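Chore robots (household and bench work)

Chore robots are machines meant to take over small jobs at home or on the shop floor, like folding, wiping, sorting and fixing things. Can they do it yet? Partly, I'd say! I keep this page for the Gurnerano wiki, and I've changed my mind on it plenty.

Cables are the job I always bring up. They flop, they twist, and they never hang the same way two times running (mine don't, anyway).
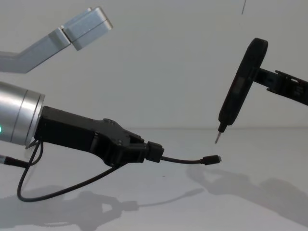

Two-armed cable work: one gripper has the connector housing, the other a screwdriver.

The Szekeres bench test asks for 50 cable jobs in a row, and the best run I've seen listed got through 9 before a person stepped in. Picking and placing boxes goes far better, and the Cokham packing shop has left that to its arms since November. Laundry is still slow going, I'm afraid.

See also: Gandska gripper; Dishwashing machines

Last edited 1 February 2022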